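Zillcombe Community House
Progress report to the Gajdoš Fund, second reporting period
Submitted April 22, 2025

Work on the linen and table goods room has continued as set out in the grant agreement. Since November, the shelving along the north wall has been repaired and the long tables from the former dining room have been moved in. Expenditure to date stands at 635 euros against an approved budget of 2000 euros, with the larger joinery invoice from Suver still to come.

Sorting of the patterned pieces is under way. Natália Tichý has prepared a short guide that groups them by background color first and by motif second – flowers, checks, stripes and plain. Floral pieces on a pale ground make up the largest group and have taken longer than planned, as many of the prints are close to one another. 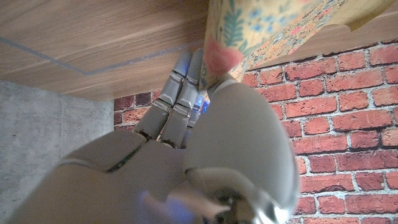

Item with small blue flowers on pale yellow, held near the underside of a wooden surface.

Of the 17 storage boxes received from the Vornamar house, four remain unopened. Matúš Kuruc will complete these in the next period. Pieces in need of mending are set aside and entered on a separate list kept by Silvia Tóth.

One change to the plan is requested. The amount reserved for printed labels is no longer needed in full – we ask that the balance be moved to drawer linings. Igor Rusnák will send the revised budget table under separate cover.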